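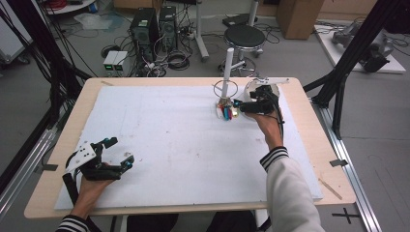
Week 4: Demonstrations by hand, and what they're worth

Reading before the tutorial: the Fudumell report, sections on collection and filtering. Skip the introduction, it's mostly marketing. Bring your own notes on the Nolte teleoperation set from last week, as we'll be comparing the two.

Where we are up to

Last week was remote control: a person drives an arm from a leader device or a joystick and the robot's own joints record the motion. This week the arm drops out. The demonstrator sits at a table, holds a gripper in each hand and does the job directly. Whatever the hands do gets logged, and somebody else's problem is turning it into motion an arm can reproduce.

The claim made for this approach is that it's cheap and fast. I accept fast. Cheap depends on who is doing the accounting, and I'd like you to be fussy about that in your write-ups.

What the demonstrator can do that the robot can't

Look at how the two hands are spread in the picture, one parked by the near corner of the board and the other stretched out to the coloured pieces at the foot of the white rod. A seated adult does this without thinking. Two arms bolted to a bench may not be able to, and if they can, it may be with an elbow in a position no one would choose. So every hand-held demonstration carries an unstated assumption that the pose is reachable. Some groups check this when they process the data. Plenty don't, or don't say.

Then there's the wrist. People roll their wrists constantly to get a better line on a small object. Check the joint limits of your target arm before you get excited about a smooth trajectory.

Also consider where the demonstrator is looking. People lean and glance sideways, and use whatever they see. A policy only gets what its cameras get. If the person resolved an ambiguity by peering round the rod, the recording may hold a confident movement with no visible reason for it.

What goes missing

Force, mostly. You can feel a peg bind through a gripper handle and ease off before anything shows up in the position trace. Without a force sensor at the fingers, the log has a slight pause in it and that's all. Learners copy pauses quite happily. I've seen policies hesitate over thin air.

The Pridier worked example

The Pridier set on the course drive has 606 demonstrations of a two-handed sorting task, all on one table. The accompanying notes describe 135 of them as "recovery" episodes, where the demonstrator fumbled and carried on. I'd argue these are the most useful part, and they are the first thing most filtering scripts throw out. Find where the default script does it. It's a single threshold on episode length, and it has no business being a default.

Be wary too of the success label. It was assigned by the person who gave the demonstration, at the end of each one, which tells you they thought it had gone fine.

On scale

You will be told that about 2000 demonstrations fixes most of this. It might, for a single task under one set of lights. Birkard is often cited as evidence, but its test layouts were drawn from the same table as its training layouts, so I don't see how it could have shown otherwise. Move the rod a hand's width and try again – then we can talk.

For the tutorial

Pick 4 episodes from the Pridier set, at least one of them a recovery. For each, mark the moments where you believe the demonstrator used information the cameras didn't have. Say what your evidence is. "It looks like it" will not get marks.

Then write half a page on whether remote control would have caught the same problem earlier, and what it would have cost in operator time. Submit by 5 pm the day before your tutorial, in plain text or PDF.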